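Boards > Kitchen & Pantry > Storage and Leftovers

tindora_jo
Okay, settle this for me. I batch cook on Thursdays and my husband says soup has to sit out until it's fully cool before it goes in the fridge. I say portion it and get it in there. Who's right?

Rankin765
Your husband. Hot soup warms up everything around it, and my old fridge ran for 30 minutes straight after I put a stockpot in.

drolow_dan
Sure, a stockpot! She said portions. Split it up shallow and it cools fast. I'd never leave chicken soup out all evening.

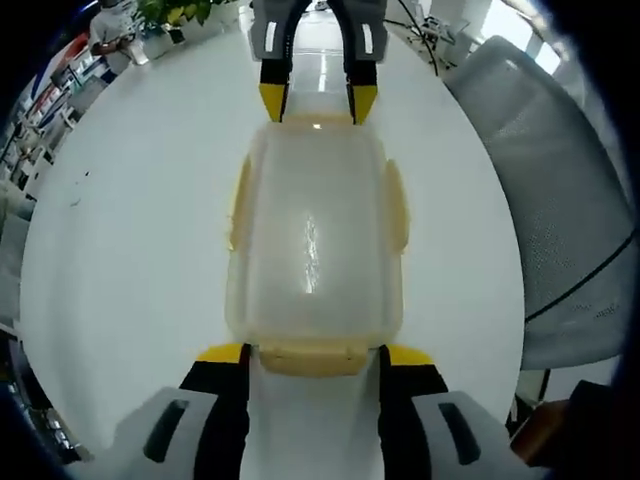
tindora_jo
My portions are small, two bowls' worth at most, and I leave the lids loose for the first 20 minutes or so. I've been using the yellowish see-through kind with the tall tabs on the long sides, and I like that the corners are rounded. Tomato does stain them though, ugh.

Rankin765
Fine, small ones I can live with. Still wouldn't put anything steaming next to the milk.

iltov_lac
I do an ice bath in the sink first (my aunt Lăcrămioara Cârstea taught me, she cooked for 17 people every holiday) and then straight in the fridge. Stir it while it sits!

drolow_dan
Ice bath is the way to go for the big pots. For stains try baking soda paste and leave it overnight.

tindora_jo
Trying both this week. Not telling him he was half right.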